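Chapter 7
Remembering in Public: Apologies, Anniversaries and Who Gets Named

Before you start

Read the whole opening once, quickly, without a pen. Then again with one. The discussion tasks come later in the chapter and lean on the Sallari case, so don't skip it.

Key terms for this chapter: public memory, official apology, redress, commemoration, inquiry, silence (yes, as a technical term, see 7.3).

7.1 A flood and a file

Sallari was a mill town. One main street, a company store, a row of workers' cottages down on the flat below the weir. The better houses were up the hill. In April, in the small hours of a Sunday, the weir gave way and the flat went under. The official toll was 19. The parish burial book has 57.

Hold onto those two numbers. Most of this chapter sits in the gap between them.

How do you get a gap like that? Partly bad record keeping. The company counted employees on the payroll, which left out wives, children, lodgers, and the seasonal labourers who were paid by the day and signed for nothing. Partly it was on purpose. A higher toll meant a longer inquiry, and the company had already been warned, in writing, about the state of the weir. The inquiry sat for 4 days. It heard from the manager, the engineer, the doctor and the police sergeant. It did not hear from a single person who had lived on the flat.

Finding: act of God. No damages. The cottages weren't rebuilt and the families went wherever they had relatives.

Then not much, for a long time. The school history of the district gave the flood one paragraph, under Weather.

7.2 How it came back

Public memory doesn't usually come back through governments first. It comes back through kitchens, church halls, family papers, somebody's thesis. Sallari is typical here.

The local historian Laurinda Patrício grew up two valleys over, in Tiron, where a lot of the displaced families had ended up. Her grandmother would not cross a bridge on foot. That was the whole of the family story, at first. Patrício began with the burial book, then matched it against baptisms, then rent ledgers, then the passenger lists out of the port. She collected 159 statements from descendants. Some run to a page. One is a single line: "We were told not to ask."

She wrote later that the hard part wasn't getting people to talk, it was getting the talk accepted as evidence. The regional archive at Wovunell took the ledgers straight away. It took the statements much later, and catalogued them under Folklore. Think about that label for a minute. A ledger kept by the company is a record. A memory kept by the family is a story. Same event.

Source A. From Patrício's notes
"The manager's account has been copied into every book since. Not because he was believed, exactly. Because his was typed."

7.3 Silence as a thing people make

Ordinary use: silence is what's left when no one is speaking. Historians use it differently. A silence is made, at particular points, by particular choices. Four points worth learning:

when the source is created (who gets written down at all)
when it is filed (what is kept, what's binned, what label it gets)
when it is retrieved (who is let in to look, who can read the language)
when it is told (what ends up in the textbook, including this one)

Sallari shows all four. The payroll count is the first. Folklore is the second. The third is less obvious: the archive opened weekday mornings only, and the descendants were mostly shift workers in another town. No rule kept them out. The hours did it. The fourth you've met already, under Weather.

Try applying the list to something in your own area before going on. A renamed street works well. So does a plaque, espescially one that uses the passive voice. "Lives were lost." By whom, and whose, and who was in charge?

7.4 The apology

When the official apology came it was given outdoors, on the flat, by the regional premier. Chairs for guests. Descendants in the front rows, a brass band from Tiron, speeches in the heat. All the names were read. It took longer than the organizers had allowed and the broadcaster cut away before the end. Several families have never forgiven the broadcaster, quite separately from the company.

The wording was argued over for months. Three versions exist in draft. The first said the government "regretted the events." The second said it "regretted the failure of the inquiry." The third, the one used, said the government "apologizes to the families for the inquiry it held and the dead it did not count."

Read them in order. Look at the verbs, then at who is doing them. Regret is a feeling; you can regret rain. An apology needs someone who did something and someone it was done to. The third version has both. It does not have the company, which had been wound up, or money, and that was also argued over.

Critics came from both sides. A columnist, Yoshida, called it an apology by people who did nothing to people who suffered nothing. Some descendants thought it was cheap: a morning of good words and then the motorcade. Others said hearing a surname read aloud by someone in office was the only thing they'd wanted. You do not have to pick one of these. You do have to be able to state each of them fairly, and the essay at the end of the chapter will ask you to.

7.5 What anniversaries do

Anniversaries are useful becuase they give a deadline. Grants get approved, leaders turn up, papers run a supplement. They also flatten. Round-number years get the cameras and the others get a wreath and a few folding chairs. A speech on the day can name a wrong clearly and still let everyone go home feeling the matter's closed.

So, questions to carry into the next section. Who chose the date? Who spoke, and who was spoken about? What was promised, and is there a record of it anywhere but the speech? Was anything different a year on?

For Sallari, the answer to the last one is mixed. The statements were recatalogued. The school history got a new chapter. The marker on the flat lists the names in alphabetical order, families together, and the marker's on a flood plain, so it's been cleaned more than once.

Next: 7.6, Reading an inquiry report. Bring a ruler and the photocopied pages. 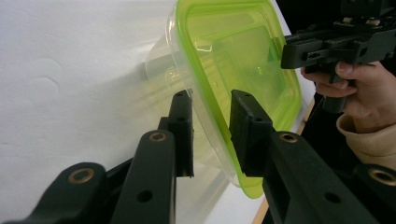 Fig. 7.1 Clear plastic tub with green lid.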